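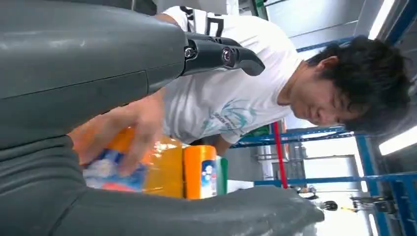
31/05/2020

1/ Every write-up of the Tirwood arm calls it "safe to work beside." I've read the fault report from the Bornurau site now, and I'd like to know who decided that and what they were looking at.

2/ Short version: the gripper closed when it had been told to hold open. It did this 3 times in one shift. Orange bottles, the kind with a label wrapped around them, one person setting them out by hand while the arm sat over the row.

3/ No one was hurt. The report says so twice on the first page. A bottle got crushed, a hand was out of the way, and somehow that becomes "no safety impact." The hand was out of the way because he'd reached back for the next bottle.

4/ The stated cause is a "stale command." The arm lost its link for a moment, came back, and ran the last order it had saved. Fine, I believe that. But then why is the default on reconnect to move at all?

5/ Gounder, who make the controller, say the restart behavior is a setting and the site had it wrong. Murali Marar did the setup and says he never touched it. Both can be true if it ships that way. I asked Gounder how it ships. Still waiting.

6/ The number everyone quotes is 2,000 clean cycles before sign-off. Lavanya Kotian pulled the logs and the first bad close is at cycle 2,833. So the test stopped well short of the fault, and every one of those cycles ran with a solid link. You can't pass a test you didn't run.

7/ "But the grip force is limited." Yes — to a level that flattened a plastic bottle. I'd want to see what it does to a finger joint before I leaned on that. The report has no force reading at all, just the limit copied from the manual.

8/ Clovberg is fitting the same arm at its own packing benches in August. I hear the plan is a software patch and a sticker. The patch adds a 33 ms check on the link. It doesn't change what the gripper does when the check fails.

9/ What I'd ask for if it were my bench: no motion after a reconnect until a person presses a button, and the link pulled on purpose during testing, over and over, with no hands near it.

10/ If Gounder answers on the default setting I'll add it below, whichever way it goes.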